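Teleop demos for PC teardown: wire grasps keep failing on replay
Forum: Manipulation / Learning from Demonstration 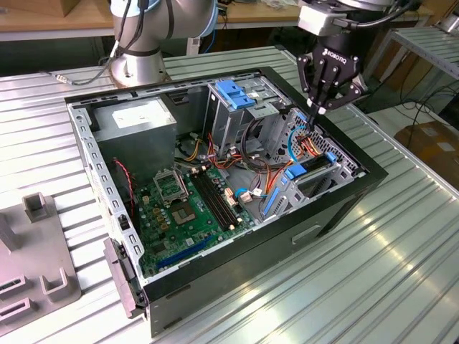 Gripper at the drive bay, fingers on the red and orange wires.

setik_lab
Posted 12 September 2023

We are collecting demonstrations for desktop teardown. The current subtask is pulling the power wires off the hard drive. The operator drives the arm by remote control with a 6-DoF hand controller, and we log joint positions, gripper width and wrist force. We have 418 demos. The policy reaches the bay without trouble. Then it closes on the wires too high and slides off, or it closes on the drive rail. Replaying the raw demos open loop fails in the same place. Has anyone had better results guiding the arm by hand for this step?

Tarnamier
Check your logging delay before you change the method. If open loop replay fails on an unmoved case, the data or the timing is wrong. What rate are you logging at, and is it commanded or measured position?

setik_lab
24 Hz, commanded position. The case is put back against the same stops between runs. The wires are not in the same place, obviously.

Tarnamier
Then log measured as well. In contact the commanded pose can sit 8 mm below where the fingers are. Your policy learns the offset as if it were free motion.

Wan
I would go with hand guiding. Remote operators can't feel when a wire is between the fingers, so they over-close and then drag sideways until something moves. That shows up in the data as a lot of small corrections with no meaning. When you hold the wrist yourself you feel the connector let go. We switched in March and needed far fewer demos for the same task.

Jenetcombe
Disagree with Wan for this case. With hand guiding your own hand and forearm are in the camera view for the whole demo, over an open tower, exactly where the policy needs to look. You also can't read wrist force cleanly, your push is mixed in with the contact force. We tried recording the path by hand and replaying it for the images, but with loose wires the replay is a different task from the one you showed.

Wan
Force is fixable if you put the handle above the sensor. Agree about the images.

Aslı Kocabaş
Two questions for the OP. Are operators told where to grip? In your picture the fingers are on the wires near the top of the drive. If some people grip there and others go for the connector body, you have 2 strategies in one dataset and the average of them is a miss. Also, what do the failed demos look like, and did you keep them?

setik_lab
No instruction on grip point. Went through a batch just now and yes, it is split. Failed attempts were deleted if the operator gave up, kept if they recovered within the same take.

Aslı Kocabaş
Label the grip point and train on one group only. Keep the recoveries but mark where the miss starts. Pulling on the wires is the worse choice in my opinion, the pull direction depends on how they happen to be bent.

Jenetcombe
The connector is harder to reach with wide fingers, though. There isn't much room beside those rails. I'd try narrower fingertips first.

setik_lab
Narrower tips are being printed. Will relog with measured position and connector-only grasps and post the numbers in this thread.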